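Section 5. Working practice for cloth-handling sessions

Applies to the Sallik hand-held gripper pair when used on beds, sofas and other soft surfaces. Read Section 4 (Charging and pairing) first.

5.1 Before you pick up the grippers

1. Check both finger sets for cracks and sharp edges. Replace a damaged set before use.
2. Try each fingertip on a scrap of cotton. If it snags, sand the tip lightly or fit a new one.
3. Tighten the finger screws by hand. Do not use a power driver.
4. Tie back long hair and take off rings and bracelets.

CAUTION: Keep your own fingers out of the jaws while the battery is in.
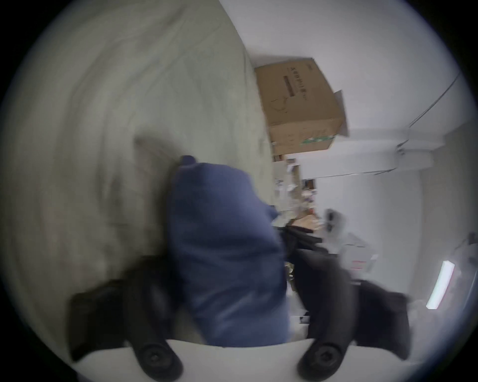 5. Lift each garment once with one gripper and let it hang. Take out any item that has pins, loose buttons or a stuck zipper.
6. Start a new log page in Pridance and enter your initials.

Note: Wash cotton items every 100 cycles, or sooner if they feel stiff.

5.2 Setting the work area

1. Pull the sheet tight and tuck it in on all open sides.
2. Leave some 80 cm of clear floor where the operator will stand.
3. Anything that stays on the bed must stay in the same spot until the session ends. If it gets moved, close the log page and start another.
4. Bring both grippers over the bed with the jaws open and wait 2 seconds before the first grasp.
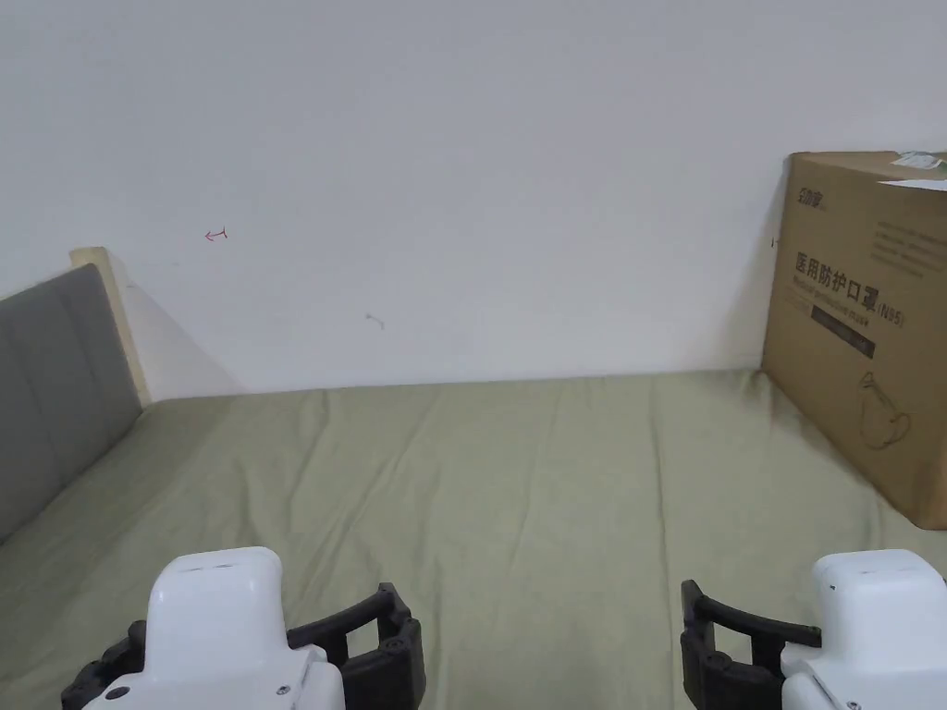 5. Keep the room lighting the same from start to finish. Close the blinds if the sun is coming and going.

5.3 Handling the garment

1. Take hold of the cloth near an edge, one gripper on each side. Bring both jaws to the same height.
2. Close slowly. Stop when the cloth no longer slides.
3. Move both hands at the same speed. Do not jerk the cloth to remove a wrinkle.
4. Lay the fold down before you open the jaws.

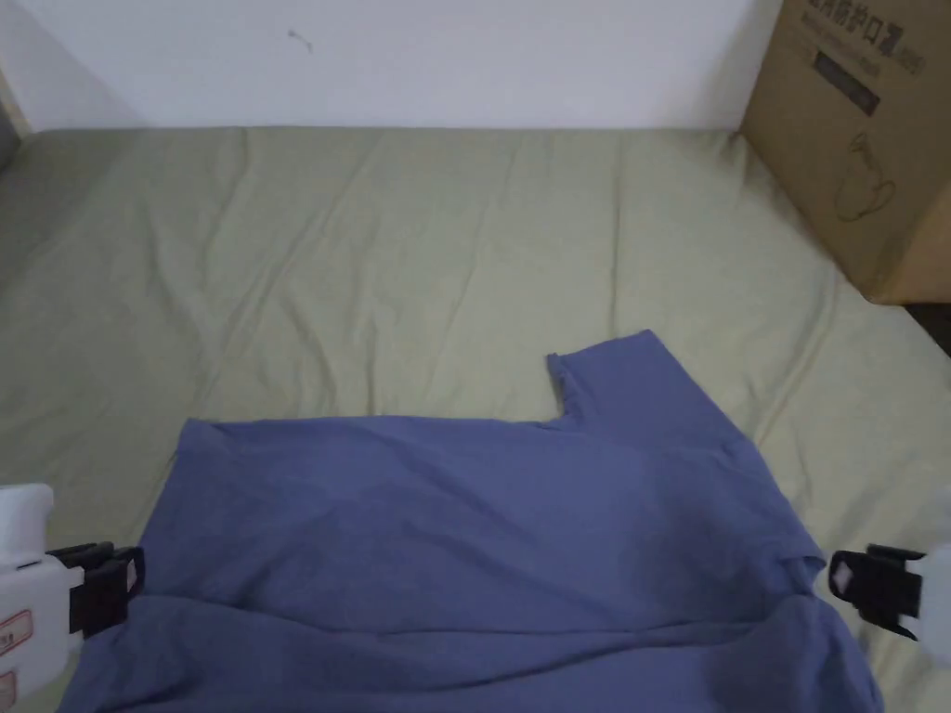
Figure 5-3. T-shirt held at both sides.

CAUTION: If a jaw sticks closed, put the gripper down on the bed and remove the battery. Do not pull the cloth free.

5. Mark failed folds as failed. Do not delete them from the log.

5.4 Breaks and faults

Rest your wrists between garments. Report faults to Linnea Fjeld before the Thursday parts order, and quote the serial number of the gripper.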